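Spent this week sorting out the kids' corner at the back of the shop. Posting it as I go so I remember what I did.

The problem was the bookshelf. It held 179 picture books and the kids could only see the spines. They never pulled anything out unless a parent read the titles to them.

So I'm trying covers out. Fewer books on show at once, the rest in a closed bin under the window, swapped every couple of weeks.

First thing I bought was a wall rack from Grarkska. It took 2 evenings to put up and the ledges are too shallow for the big hardcovers. They tip forward if you close a door hard. It's staying up for board books only.

Second thing was expanding book stands, the kind that pull open like an accordion. White plastic, they fold down when you don't need them. I like these a lot more than the rack.

I've been trying the stand on the square table, the light wood one. It goes at the back so there's room to lay a book down in front of it and turn pages.
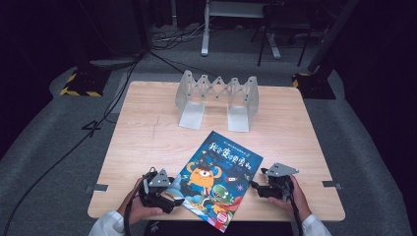
The Chinese books are going out first. We got a box of them from a family in Cikside that was moving away, and they've been sitting in the storeroom since February.

The one with the little orange one-eyed monster and the green guy in a red cape is my favorite of the lot. My Chinese is poor, but I think the title is something like "I will become braver."

Somebody asked if the accordion stands hold thin paperbacks. Yes, but open them up less than you think. Pulled all the way out, a floppy cover bends in the middle. Half open is better.

Also asked: do they slide around? On bare wood, a little. I put a strip of shelf liner under the feet of the one at home and that fixed it. Haven't done the shop ones yet.

Table height matters more than I expected. I had one at 80 cm and the four-year-olds were looking at the underside of the books. The low one is 45 cm and they can reach everything on it.

Labels next. I tried the Stivex removable ones on a few back covers. They came off a glossy cover fine after a week. On a matte cover one took some color with it, so I'm only using them on glossy.

I'm not sorting by age. I did that at the old place on Bickerstaff and parents would stop at the number on the bin and not look any further. This time it's animals, monsters, trucks, bedtime, and a bin for whatever doesn't fit.

Monsters is already too full. I'll have to split it or get a second bin.

If you have picture books in Chinese, Spanish or Korean that your kids have outgrown, I'll take them. Covers need to be attached. A bit of crayon inside is fine.

Next up is the rug, then moving the lamp so it stops shining on the glossy covers.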